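District to try Cellodar reading and language program despite thin evidence

July 29, 2018

Zatdale schools will start the year with a new language teaching program in 100 classrooms, after the school board approved a contract with Dasudell, the company behind Cellodar.

Cellodar promises to get beginners speaking Spanish or French "from the first minute," with grammar held back until the second year. Teachers will get two days of training. The district says 1298 students will take part, at a cost it has yet to break down by school.

What the board saw before voting was a brochure and a summary of one trial, run by Dasudell itself, with 200 students and no comparison group. Students in it rated their own speaking higher at the end than at the start. Most students who take any language class for a year would probably say the same.

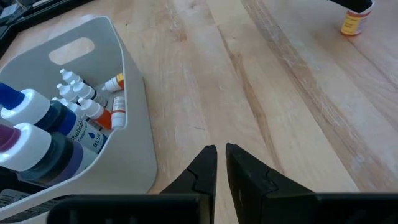 A gray plastic storage bin on a wooden tabletop.

Kartini Sutanto, who has taught Spanish at Pelupessy Middle School through three earlier programs, asked the board how progress would be measured. She was told a plan would follow in November, two months after classes begin.

"If you don't test them in the first week, you have nothing to compare with later," Sutanto said after the meeting.

Dasudell says more than 1000 teachers already use Cellodar. It did not answer a request for a list of districts, or say how many had renewed.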